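Home | Classes | Get involved | Hire a room | Contact

Posted in July by the Fonasura office

Call for participants: evening watercolour course

Fonasura is looking for adults to take part in a trial of a new beginners' watercolour course at our Brurkach studio. The course has been put together with Feyisa, the paper makers, and we want to test it on people who have painted very little or not at all since school.

There are 16 places. The group meets once a week from 6.30pm to 8.30pm and the trial lasts for 2 months. Paper, paint and brushes are supplied and stay at the studio between sessions.
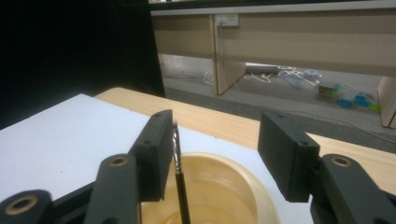 A thin paintbrush in the studio at Brurkach.

Each session starts with a short demonstration, followed by painting time. Early weeks cover washes, mixing and edges. Later on you will choose your own subject and work on it over several evenings. After every session we ask you to fill in a one-page form saying what was clear and what was not. You will also be asked to join a group discussion at the end.

You do not need to be any good at drawing. You do need to be over 18, able to come to most of the sessions, and happy for us to quote your comments without your name. 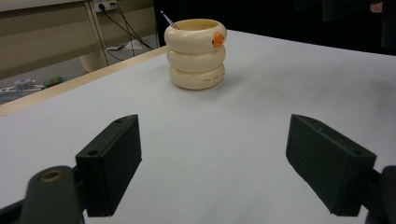

Participants receive a £200 payment at the end of the trial, provided they have handed in their forms. Travel costs are not covered. The 404 bus stops outside the Jerkard building and the studio is on the second floor, with a lift.

To apply, write to the office with a few lines on why you are interested and any dates you cannot make. Please mention any access needs. Applications close at noon on the last working day of August. If more people apply than we can take, names will be drawn at random and the rest kept on a waiting list.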